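The Last Thing We Unpack

When people move to a new apartment, they think first of the bed and the kettle. The bathroom things travel in whatever box is left. Kiri Gilchrist, who moved to Gundgate in May, found her soap inside a boot.

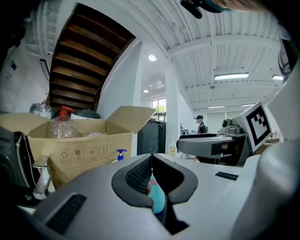

An open cardboard box with handling symbols on its front.

She had paid 1,295 dollars to a moving company called Stubbs, and everything came in one trip. Still, it took her 11 evenings to finish the small rooms. "I washed my face with dish liquid for 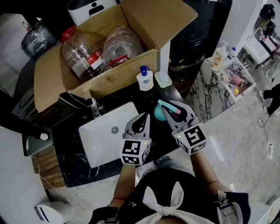

five days," she told me, and she was not ashamed of it. Her neighbor Huia Treloar keeps one bag ready — towel, comb, medicine — and carries it on her own knees in the car. 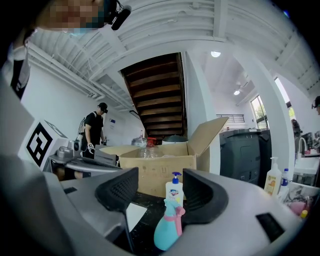
Face mask on, indoors.

I have moved four times myself, in two countries. Each time I promised to throw away the half-empty bottles, and each time I packed them.

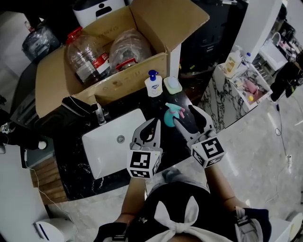 Page last changed: May

My mother says that a home begins when you know in the dark where the cup is. In my present place I still reach to the wrong side.

Text: Sekar Sembiring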